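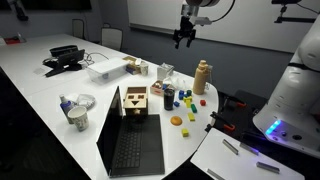 *Fig. 4 – Shared table, gripper open and empty above it. Blocks and shape sorter at the near end.*

## 4. Table rules before you run anything

Applies to every cell on the Zidon line, incl. the Plurkurden bench. Read it once properly, then skim before each shift. Questions to Gergely Vass.

### 4.1 Clear and sort

1. Arm stopped, gripper parked high. Pendant in your hand, not on the table.
2. Drinks off. Glasses, cups, bottles, all of it. A dark drink in a glass next to a laptop is exactly the kind of thing we mean.
3. Food off too. Round fruit rolls.
4. Loose plastic wrap goes in the bin. It catches on fingers and it confuses the depth reading – crumpled clear stuff is worst.
5. Laptop at least 40 cm outside the taught zone. Lid counts as part of the laptop.
6. Storage boxes closed, or off the table. Open cardboard flaps move when the arm passes.
7. Leave only the parts named in the task sheet. For block sorting: the sorter box and the blocks on the sheet, nothing "just in case".

> **Note:** Task sheets marked CLUTTER are different. There the extra items are part of the job and stay where the sheet puts them. Rules 2 and 3 still apply, use the sealed dummies from the Mthembu kit.

### 4.2 Cables and clamps

1. Trace every cable on the table by hand. No loops inside the reach.
2. Check both base-side clamps. Tug, dont just look.
3. Metal stock on the side board: lay flat, nothing sticking out over the edge.
4. Wrist cable needs slack at full rotation. Turn joint 6 slowly end to end and watch it.

**CAUTION:** The base light is a status light. It does not tell you the arm is safe to touch. Check the pendant state, every time.

### 4.3 First run

1. Chairs pushed back, people behind the floor line. Anyone seated counts as inside.
2. Speed to 2 percent. Run the path once with no pick.
3. Lowest point of the open fingers must clear the tallest item left on the table. Tall bottles are the usual problem, see 4.1.
4. Raise speed in steps. Max for shared tables is 400 mm/s, no exceptions, Dultuteck service staff included.
5. Grip force at default. Blocks need very little. Wooden lids and trays mark easly.

**CAUTION:** Never reach in to straighten a block while the program is paused. Paused is not stopped. Press stop, wait for the pendant to confirm, then reach.

### 4.4 If something gets knocked

- Stop. Leave it where it fell until the log is saved.
- Liquid anywhere near electronics – power off at the wall, then wipe.
- Write it up under code 86, even if nothing broke.
- Re-run 4.1 from step 1. Takes around five minutes.

Next: section 5, tool change. Old section 5 from the September print is withdrawn, bin it.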